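August, by Eugeniusz Marciniak

Pluranwood held its gripper day on a Monday, at the Padville site, in the long building behind the tile warehouse. I went with Roya Ahmadpour from our packing side because we have been arguing since spring over whether to put arms on the returns bench. The invitation promised "side by side trials on everyday objects." I have been to enough of these to bring my own coffee and my own stopwatch.

We started at the two-arm bench, which is where they had put most of their effort.

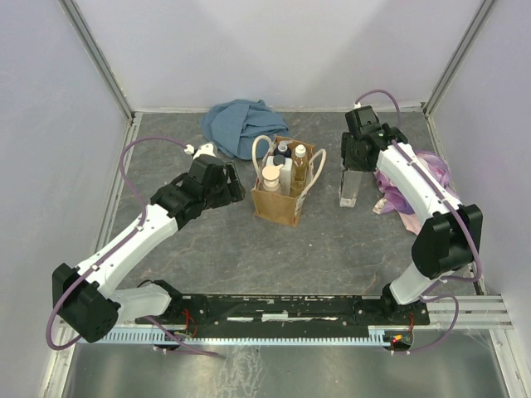

Bottles, a bag and cloth at the two-arm bench, with the arms on their rail. 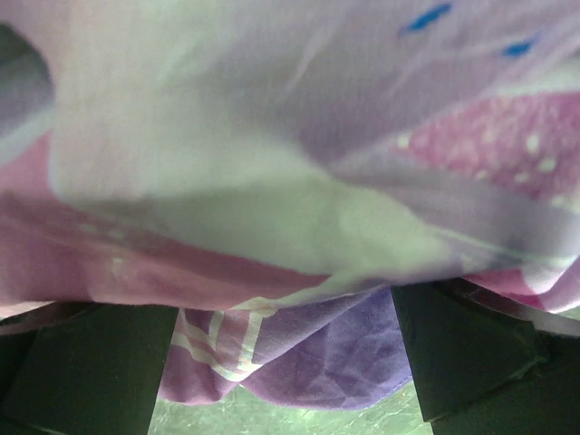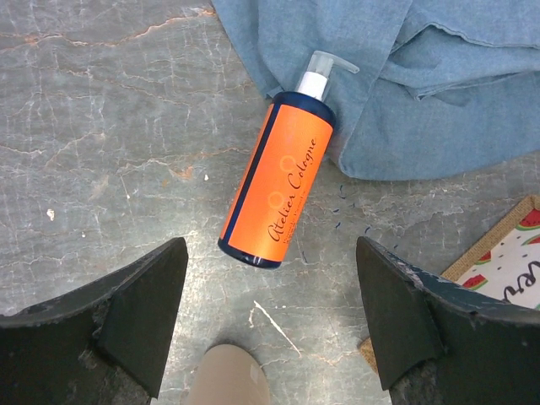
Xinyi Tian ran the bench and I'll say for her that she answered what she was asked. The grippers are a plain two-finger design. Pluranwood sells three kinds of finger for them: a hard flat one, a long-tipped one and a padded one that costs 70 dollars a pair more than the others. The brochure calls the padded one "universal." I asked her whether she would call it that. She said she would call it padded.

My trouble with bottles and cloth is that they are the two things every vendor brings. A bottle is kind to a gripper. It's stiff and it's the same shape every time you meet it. Cloth is unkind, but it's also forgiving, in that a poor grab on a towel still gets you some towel. Our returns come in shrink wrap, in those thin gray mailers, and in boxes that have been opened with a kitchen knife and taped shut again. I asked if we could try a mailer. I had one in my jacket. Xinyi was willing, but Shahab Ghorbani, who looks after sales, thought we should keep to the program until after lunch.

So we kept to the program. Half the morning was a comparison of cameras, and I learned more there than I expected to. Their case is that a wrist camera saves you from having to see everything from one fixed spot. Fine. But a wrist camera gets very close to the thing it is supposed to be looking at. With soft goods you can end up with cloth across most of the view and not much clue which edge you have hold of. Roya asked how the controller deals with that and was told it uses the fixed view as well. She asked how it decides which one to believe. There was a long answer to this and neither of us could repeat it in the car.

They also had two controllers on show, the older one and the new one, driving the same model of arm in the next bay. The new one is smoother, no argument. The old one stops at the end of every move like a bus. Over a tray of 31 mixed items the new one finished first both times I watched, and both times it skipped an item and left it for the end. The old one plodded through in order. Whether skipping is clever or a problem depends on your bench. On ours somebody is standing at the other end waiting for a particular thing, so I lean toward problem. Their man in that bay disagreed with me pretty cheerfully.

Lunch was sandwiches. The parking is bad, by the way, go in by the Dolan Road gate and not the front one.

After lunch I got my mailer. I'm going to be careful here because it was one afternoon and one set of arms. With the hard fingers it took 8 tries before the mailer came off the table and stayed off. With the padded ones it went up on the second try and then slid out halfway to the bin. They changed the grip force and it held after that, though by then the mailer had been handled so much it was no longer flat, which makes it a good deal easier to pick up. I pointed this out. Shahab wrote it down, or wrote something down.

Nobody would let me time a finger change at first. When they did, it took 163 seconds, with Xinyi doing it, and she has obviously done it many times. Two screws a side and then a short recalibration that you have to stand there for. The brochure says "quick-change." If you plan on swapping fingers between product lines, put that number in your sums and then add something for the fact that your own people will be slower.

On wear I couldn't get a proper answer. I asked how long a set of fingers lasts and was told it varies with use. Everything varies with use. I want a number of picks, even a bad one, and I'd like to handle a set from the end of its life next to a set from the box. Setareh Kazemi from the Dutholm people was asking the same thing from the other side of the table, and she runs two shifts, so it matters to her more than to me.

Would I go again? Yes, probably, if they let visitors bring goods from the start of the day. The arms themselves seemed decent. The two-arm setup is the part I'm least sold on for us. Roya likes it for holding a bag open with one side and filling with the other, and she may be right, but we didn't see that done at a speed that would interest anyone paying wages. I have asked Pluranwood for a week's loan of one arm, both kinds of camera and the hard and padded fingers. They're thinking about it. I've told them I'll send back the long-tipped set unopened if they include it.

Comments

RetiredPicker: We had the padded type from another outfit. Great until the dust got on them, then you're wiping them every hour. Ask about cleaning.

Setareh K.: Still waiting on my wear figures. Will post if I get them. I thought you were a bit hard on the new controller, it can be told to go in order. It's a setting.

Eugeniusz Marciniak: Then why wasn't it set? But thanks, I'll ask for that in the loan.

dockside_lou: 163 seconds is faster than ours

Roya A.: For the record I could repeat some of the camera answer. You were asleep.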